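April, past ten at night

Sigita thinks the method works. I spent the whole day trying to agree with her and got maybe halfway.

Her claim, as she put it on the whiteboard this morning in capital letters, is that the Govum policy no longer needs the overhead view. Wrist camera only. She trained it on 400 demonstrations, the same ones we collected for the two-camera version, with the overhead stream simply thrown away. On her test set the success rate dropped by 2 points. Two points! She was so pleased that she had already written to Brerkside about it before I'd taken my coat off. I wish she had waited a day.

Two points is nothing if the test is any good. So what's the test? I asked, and she said "the usual," and the usual is one object, standing upright, on a clean white table in front of a white wall. I could train a goldfish on that. Of course the wrist view is enough when the thing you want is the only colorful item for three feet in any direction. The approach is a straight line. The grasp is a side grasp at mid height. A decent color threshold and a ruler would get you a long way, and I said so, and she didn't laugh.

Her answer was that the two-camera version was tested the same way, so the comparison is fair. I agree that it's fair. I don't agree that it tells us much. If both students get an A on an easy exam you haven't learned that they are equally good. We went around on this until lunch and then she said fine, sit down and run it yourself, which I suppose I had coming.

So I ran it myself. I used the bottled water, the small size with the blue cap, because clear plastic is what I trust least. The depth people at Tastard gave up on clear plastic entirely and I remember how cheerful they were about it, as if it were somebody else's department. Our setup uses no depth at all, only color, and Sigita counts that as an advantage. Maybe. I think the network is mostly looking at the cap and the label and has no real idea where the sides of the bottle are. From the wrist the label is a bright splash in a field of white. 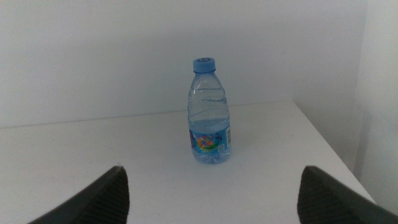 I did 13 trials before the afternoon meeting, moving the bottle by hand between each, and wrote down every one, including the ones I'd have liked to forget. It grasped 10. That's lower than her number, but 13 is a small sample and I know perfectly well that she could get a better run tomorrow by luck and I'd have no argument. What interests me more is the misses. All three were with the bottle placed far over to one side, and in all three the hand came forward as if the bottle were nearer the middle than it was. It closed on air once and knocked the bottle over twice. It never backed up for a second look. It closes, it lifts, and as far as I can tell it believes it's done.

Sigita says that's a coverage problem. The demonstrations are mostly near the center, so we collect more at the edges and it goes away. Could be! It's the explanation I'd give too if it were my method. But I've heard "more data at the edges" on every project since Jaunzems, and at Jaunzems we collected at the edges for most of a winter and then the trouble moved to the corners.

My own guess is that the overhead camera was quietly doing the early part of the reach, the part where you only need to know left from right, and that the wrist camera only earns its keep in the last few inches. Take away the overhead and the policy has to do the early part from a view where the bottle is small and its own fingers take up much of the bottom of the picture. It mostly manages. Near the middle it would manage anyway, just by doing the average thing.

There's a cheap way to find out. Blank the wrist image for the first half of the reach and see how much worse it gets. If it hardly gets worse, then it isn't looking, it's reciting. I'd put money on that for the center positions. Sigita said she'd bet the other way and we shook on it, stakes one lunch, not from the machine.

I should be fair to her in here at least. The code is clean, it ran the first time on my login, and the latency really is better with one stream. Motion was smoother than the old version, I noticed that right away and told her so, somewhat late in the day. One less camera to calibrate would save me a lot of swearing. I'd like this to be true. I get suspicious of results I'd like to be true.

To do tomorrow: masking test first. Then label peeled off, cap on. Then label on with a different cap if I can find one that fits. Then put some clutter on the table, a mug, anything. Ask her to hold off on the second email to Brerkside until we have the masked runs. Charge the spare tablet. Call Mom back, she rang during trial nine and I let it go.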